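The Town of Jornwood will begin separate curbside collection of household textiles in August. The following posts set out what residents need to know before the first pickup.

Collection will take place once a month, on the same day as yard waste. Every address on the current trash route is included and there is no sign-up. Residents of Gedgate and the Romville Road apartments will continue to use the drop-off bins until further notice.

Each household will receive one roll of green bags by mail. Please use only these bags. Textiles placed in blue recycling carts will be treated as trash, as they wrap around the sorting equipment and stop the line.

Accepted: clothing, bed sheets, towels, curtains, table linens, cloth bags, paired shoes, belts. Items may be worn, faded or missing buttons.

Not accepted: carpet, pillows, foam cushions, mattress pads, electric blankets, and anything wet, moldy or soiled with oil or paint. Wet items are the most common reason a full bag is rejected. If rain is expected, please tie the bag tightly and set it out in the morning - collection does not start before 7 a.m.

The 3-month trial on the Shenoy Street route covered 284 households. Participation was strongest in the second month, after the reminder postcard went out. Several residents wrote to say that the original bags split at the seam. The bags have been replaced with a heavier type.

Collected material will be sorted at the Gedgate transfer building. Wearable clothing goes to resale and to the school clothing closet. Worn cotton is cut into wiping cloths. The remainder is shredded for padding. Questions about the sorting contract should be sent to Ovidiu Bălan, Department of Public Works.

Residents who are unable to bring bags to the curb may request door pickup by calling the Public Works desk. Requests made last year for bulk trash assistance do not carry over and must be renewed.

Apartment buildings with 100 units or more will be contacted directly by Catinca Voicu regarding shared containers. Building managers should not order containers on their own - the lids must fit the collection truck.

A public information session will be held at the Jornwood branch library before the first pickup. Li-hua Chang will present the route map and take questions. Interpretation is available on request. 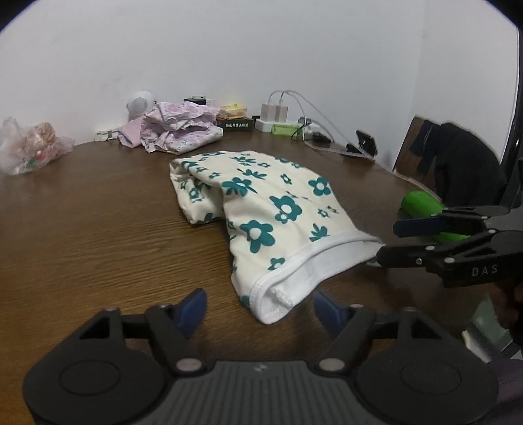 Preparing textiles for the green bag takes very little time. Please wash and fully dry each item, empty the pockets, and tie shoes together by the laces. Folding is welcome but is not required, and a light cotton print such as white with teal flowers may go in the same bag as dark or heavy items. Ribbed hems, zippers and elastic may be left in place.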